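Moving out of a rented flat: can the agency keep part of the deposit for "general cleaning"?

Posted in Renting and Deposits, 2022-08-04

Zulkifli Saragih

Hello everybody. I rented a one-bedroom flat in Prarska through the agency Barkier for 22 months. I left at the end of June and gave back both keys on the same day. Now they have written that they will keep 100 pounds of my deposit for "general cleaning", and there is no list of what was dirty.

My deposit was 1174 pounds. I cleaned the flat myself for two days - the floors, the bathroom, inside the cupboards, the windows. I took photographs of every room, but I don't have any from the day I moved in. I signed a check-in report at that time, and I must confess I did not read it carefully. The person from Barkier told me on the telephone that the charge is "standard for all tenants". Is it allowed? And must I answer before they return the rest of the money?
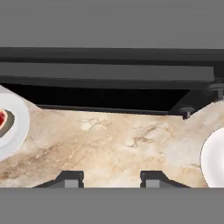
Niazi replies that a charge which is the same for all tenants is not a deduction for dirt, it is a fee, and that you should ask Barkier to say in writing which room and which item they mean. Ask also for the invoice of the cleaner. Don't sign anything that says "full and final settlement" until you have both.

You should look at these points before you write to them:

The check-in report. Ask for a copy if you lost yours. If it says "clean to a domestic standard", then this is the standard you must return, and they can't ask for a professional one.

The tenancy agreement. Look for the name of the scheme that protects the deposit. It is normally on a separate page with a reference number.

The kitchen. Most cleaning disputes I have read are about this room, and often about the oven and the place behind the cooker.
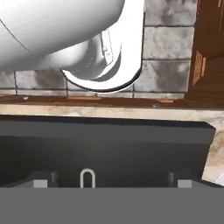

The check-out report. Somebody must have made one if they want to deduct money. When they refuse to send it, mention this to the scheme.

Funance

I had a similar case with a different agency, so I will write what I did. First I sent an email and not a letter, so the date was clear. I wrote that I agreed with the return of the part which was not disputed, and that I did not agree with the rest. They paid me the undisputed part after 20 days. For the other part I opened a dispute with the scheme, which was free for me, and I attached my photographs.

My photographs were not very good, because I took them in the evening and only from the door of each room. Next time I will open everything before I take a picture - cupboards, drawers, the fridge, also the oven.
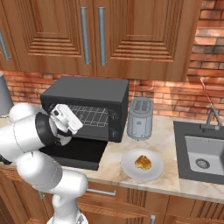

I would also put the date in the name of each file and send them to the agency on the moving day, even if they did not ask. In my dispute the agency had only one page with "kitchen poor" written on it, and the scheme gave me back the whole amount. I can't promise it will be the same for you. Fair wear is another question, and it depends on how long you lived there.

Please write here what Barkier answers.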